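Home News Interviews Tools About

Teaching software to look at a shirt twice

July — Interview by the editors
14 comments | Share

Cyrill Reisinger was eating a plum over his keyboard when I came in, and he apologized to the keyboard before he said hello to me. He leads the perception work on Boren, the software that sits between a pair of camera views and the part of the system that decides where two grippers should go next. Before that he spent several years on Strebel, a planner for warehouse arms, and he still talks about it the way people talk about a first car.

"Strebel was all boxes," he said, pulling up a chair for me. "A box has six sides, and when you see three of them you can guess the rest. Then I moved over to clothes, and for the first month I think I just stared at T-shirts."

I asked what had stumped him. He laughed and said it was edges, mostly. A folded shirt has the edge of the collar, the hem, the fold itself, and then all the little creases that look like edges to a network and mean nothing. The first version of Boren treated every one of them as a place to grab. "It was so confident! It would pick a wrinkle and plan this beautiful path to it, really lovely motion, and the wrinkle would be gone by the time the fingers closed."

The fix took most of a winter, and he is fond of it, so we stayed on the subject for quite a while (I let my coffee go cold). Boren now makes its guess twice. The first pass marks up to 100 candidate grasp points in a view. The second waits until the fingers are close, looks again, and throws out any point that has moved or faded. Whatever survives goes on to the planner with a score attached.
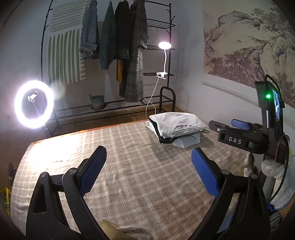

Hand-held grippers at the table, with a stack of folded clothes on the plaid cloth.

Checked fabric is a sore point with him, and a happy one too. A plaid pattern is full of straight lines, and early on the software would happily find a shirt hem in the middle of a tablecloth. Reisinger's colleagues suggested a plain gray surface. He wouldn't hear of it. "People have tablecloths. My mother has four. If we only ever learn on gray, we've built something for gray tables." Strong light causes him similar grief, he told me, as a bright enough patch wipes out the pattern altogether and the depth estimate goes wandering off.

The recordings are sorted by a tool called Zullus, which he wrote himself over a couple of long evenings and which he describes, a little proudly, as ugly. It lines up the gripper opening with the video and flags any clip where the two drift apart. Of the last 500 clips it was given, 486 came through clean. The other 14 he watched by himself, one after another, with a sandwich.

"You learn a lot from the bad ones," he said. "In one of them the timestamps jumped right as the fingers were closing, and for two days I thought we had a problem with the control loop. We had a problem with a clock."

Control is where he is more cautious. The closing speed is still set by hand for each kind of fabric, and he would like the software to work it out from the first touch. A second team, Skeko, is trying that now with a small model that updates every 55 milliseconds. He thinks that is probably quick enough for knitwear and too slow for anything slippery — linings, silk, the cheap sports shirts his son likes.

I asked when he would trust Boren with his own laundry. He thought about it, looked down at his sweater, and picked a bit of plum off the sleeve.

"Towels, now," he said. "Jeans, soon. This sweater I'm keeping away from it until Skeko has something to show me."

3 shares | Previous interview | Next interview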